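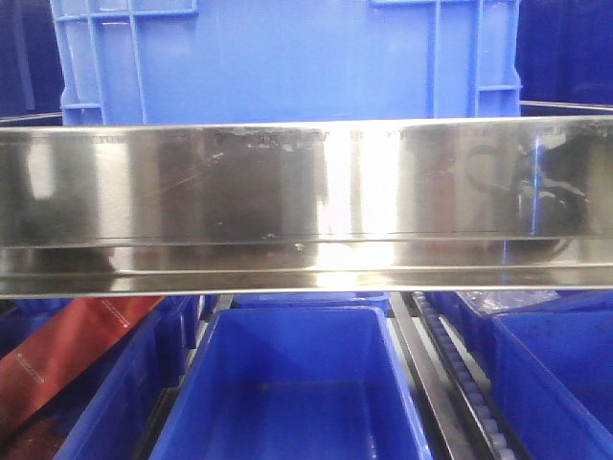
Blue crate at the back, steel across the middle, bins and roller track in front.

Futano tote handling cell — review after the first stretch of real use

Posted June 2018 by Siiri Kuusisto

Short version: good machine, fussy about totes, changes the job more than the brochure lets on. Long version below, typed on breaks so bear with me.

We're a parts returns shop. 33 people on the floor, two shifts. Before the Futano cell, moving bins from the sort bench to the roller lanes was a person. All shift. Grab the rim, lift, turn, set down. I did it myself for a year and my wrists remember.

We looked at the Prodonura setup too. Cheaper, but it wanted its own totes and we weren't going to throw out the ones we have. Futano said any rigid plastic bin would do. Mostly true.
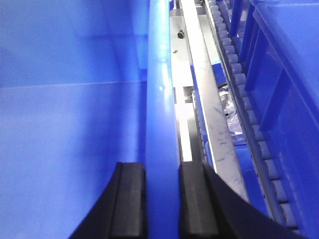

Grip is what I'd judge any of these on. Ours takes the bin by the rim, no suction, no hook. The two black fingers go one on each side of the wall, pads flat, and there's a metal rail and the rollers right next to it so not a lot of room for error. With good bins I have no complaints. Bins with a warped lip, it stops and waits for somebody. Fair enough, but that somebody used to be doing another job.

Loose packaging is the other thing. Clear bags end up by the rollers and you have to go pick them out. We did that before too — only now it means pausing the cell, opening the gate, hitting reset. Takes 39 seconds if you're quick. Shiyu Fang is quick. I am not.
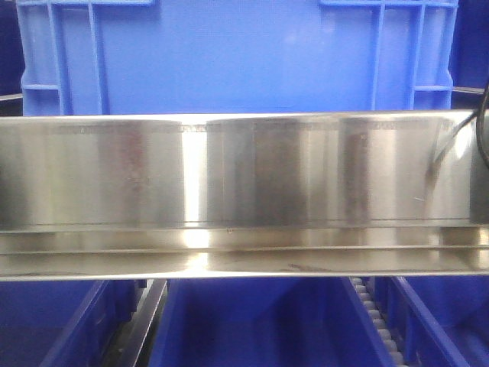
Steel panel with the cable coming down on the right.

Cleaning: easy. The steel wipes down fine but shows every smudge and scratch, so don't buy it for looks. I'd like a proper clip for that cable. Asked Futano in April, got a nice email back.

What changed for people. Nobody lost hours, I'll say that first becuase it's what everyone asks me. Four of the lifters moved to inspection, which pays a bit better and you get to sit. Zeyu Zou likes it. Liên Châu wanted to go back to lifting after a week, said inspection made the shift feel twice as long. She floats now, half cell, half packing.

The cell needs a minder. That part wasn't in the quote. Training was 18 hours, decent, the trainer knew his stuff. But one minder per shift isn't enough, you need a second for breaks. Plan on it. Also the pace — a person slows down toward the end of a shift and everyone downstream slows with them. The cell doesn't. Packing got buried the first couple weeks until Weidong Dong turned the rate down. Should of done that on day one. 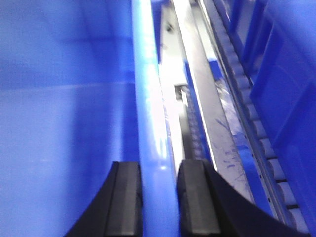 Setup took longer than promised, mainly the lane positions. Every bin has to sit square to the rail or the fingers come down off center. There's a row of small holes along the edge of the rail, next to the rollers, and we use those to reference the lane. Blue ink marks on the face of it too. Not pretty. I'd pay extra for a printed scale.

Glare, also. Anything white or shiny near the rim bounces the overhead light right back. We swapped one fixture for a softer one and had fewer stops after that.

Support: phone line is OK, manual is bad. 100 pages and the fault codes aren't in order.

Would I buy again? Yes, with two minders budgeted and the rate set low to start. Ask the packing people before you pick the rate, they're the ones who get it in the neck.

4 out of 5. Would be 4.5 with the cable clip.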